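Home Guides Downloads Support Contact
Search the manual Go

Statard Countertop Water Filter
Section 2: First Set-Up

Welcome, and thank you for choosing the Statard! Set-up takes most people less time than a pot of coffee, but please read the whole section through once before you open the cartridge bag (it's so tempting to tear right in, we know).

1. Wash your hands, then rinse the pitcher and lid in warm water with a drop of dish soap. Keep the cartridge out of the suds.
2. Soak the cartridge in cold tap water for 30 minutes. It may bob up at first, so give it a gentle push now and then until it settles.
3. Press the cartridge into its seat and turn it to the right until you feel a click.

Note: If you have the older Drambridge lid, line up the small arrow with the spout before you turn.
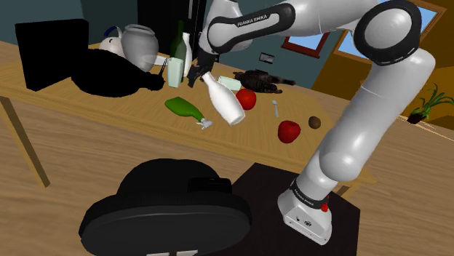
4. Fill the pitcher to the upper line and let it drain all the way through. Pour this first batch on your houseplants, then do the same with a second one. A little gray dust in the water is only carbon, and it clears up by the third fill.
5. Set the reminder dial to today's month. Each cartridge is good for 800 liters, and a household that drinks a lot of tea will get there sooner than you'd think!

CAUTION: Use cold water only. Hot water can warp the seat and let unfiltered water slip past.

CAUTION: Never filter water that your town has told you to boil.

Still dripping after step 3? Take the cartridge out, wet the rubber ring, and try again. If that doesn't help, write to Igor Trnka at our Grikov service desk and mention part 2964, the replacement ring.

Revised 08/12/2022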